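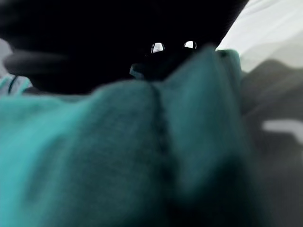 Slide 1. Teal fabric, close up.

Talks > Spring series > Speaker notes

Night shifts before the night nurse: how small hospitals covered the dark hours
Speaker notes, Llinos Pritchard
May 2, 2021

Slide 2. Opening
Thank the hosts. Say the talk runs long if I stop for questions, so please hold them until slide 6.
Start with the Plumstead ward book. It has 2,891 entries, nearly all in two hands. I read it over one winter and finished in March. Most of what I say tonight comes out of it.
The cottage hospital at Plumstead had no night nurse for its first years. The matron slept in a room off the women's ward with the door open. If a patient called, she got up. If the patient was too weak to call, a stronger one in the next bed did it for her. The book mentions this as ordinary.

Slide 3. Who sat up
Families sat with the dying. Hospitals allowed it on some nights and refused it on others, and I can't find the rule.
For the rest they hired watchers. A watcher was usually an older woman from the town, paid by the night, with no training. She kept the fire in, gave drinks, and woke the matron for anything else. She was not allowed to give medicine. The book shows that she sometimes did.
Read out the Phillips entry here. Slowly. "Phillips gave the draught at two, patient quiet, spoken to in the morning." Pause. We don't know who was spoken to, Phillips or the patient.

Slide 4. Mudemmont
Bigger place, more money. Mudemmont put on a regular night nurse early, one for the whole building. Her shift was twelve hours and she also did the mending.
Annual report gives 718 admissions in the year she started. Don't dwell on it – people will want to compare it with Plumstead and the two places counted differently.
Explain the lamp list. She signed for each lamp she lit and each one she put out. It is the best record we have of where she was at a given hour. On a bad night she hardly left the men's ward.

Slide 5. Handing over
This is the part I care about most. At first there was no written handover. The night nurse told the day nurse what had happened, standing in the corridor, and went to bed.
The Steltis notebook changes that. It has 230 pages, one page to a night, ruled by hand into columns: bed, sleep, food, remarks. The remarks get longer as it goes on. By the end they read like a modern report.
If short of time, skip the page on bedsores.

Slide 6. Questions
Likely one: were the watchers any good? Answer: some were kept on for years, and the matron complained about others by name.
Likely two: pay. I only have figures for Mudemmont. Offer to send them.
Handout is at the back. Around 300 words, with the reading list on the other side.

Comments

Night charge, retired
We still had a lamp list of sorts when I trained, except it was for flashlights. I enjoyed this very much.

M. Orr
Is the Steltis notebook open to readers, or do you have to write ahead?

Llinos Pritchard
You have to write ahead. They bring it out in the mornings only, and pencils are fine.

Student, second year
Could you post the bedsores page? You skipped it on the night.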